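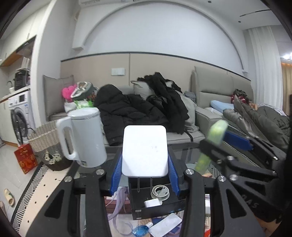 Jul 26, 2021: Coffee table season

Club homework is to pick up household objects with the gripper and save every try. Morenike Sani has done 124. I have done 30, and three of those were the tape. My coffee table is now a branch office of the robotics club, kettle included, and the sofa has taken in all the coats.

Rakard is the team name as of tonight. I voted for Wandgate and will be gracious about it by June.

Tried the blue finger pads again. I still squeeze too early, and Morenike still says "gently" as if I'd never heard the word. Ten more tries before bed, then the screws need tightening.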